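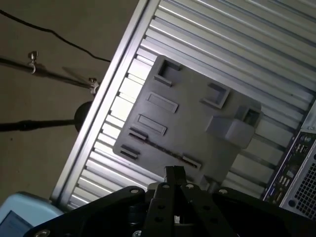 Attachment 1: gray plate on the ribbed aluminum panel

Ticket 3609
Product: Hesent sync client, desktop
Status: Solved
Opened by: Aivar Tamošiūnaitė, Manninen parts catalog
Summary: Parts photos upload fine, then show up twice in the shared catalog

Original message
Hi all! First, we love the new catalog view, the search is so much faster than the old one. One odd thing since the June update: every photo I add from the workshop laptop lands in the catalog twice, same name, with "(1)" on the second copy. The office computer doesn't do it. I've signed out and back in, and restarted the laptop. Same result.

Reply from support
Thanks for the great write-up, and for testing on a second computer! Could you open Settings, then Folders, and send us the list you see there? Please also tell us how often the client is set to check for changes.

Aivar
Sure! Two folders listed: Catalog and Catalog/Parts. It checks every 5 minutes. The office machine only has Catalog.

Reply from support
That's a really useful clue. Parts sits inside Catalog, so the laptop is watching it two times over. The update used to be strict about this and now lets you add both. Please try:

Pause syncing.
Remove Catalog/Parts from the list. Choose "Keep files" when it asks.
Delete the "(1)" copies from the web catalog, not from the laptop.
Resume and leave it alone for 15 minutes.

Aivar
Done, and it works! I had 45 doubles to clear out. Added three new photos afterward and each one came through once. One leftover: the thumbnail for the Grurnum bracket is still blank, though the full photo opens.

Reply from support
Wonderful news! For the thumbnail, open the item, click Edit and save it with no changes. That makes the catalog build a new one.

Aivar
Yes, there it is! I'm passing this on to the Javuvetti branch, they have the same two folders set up. Thanks so much, please close.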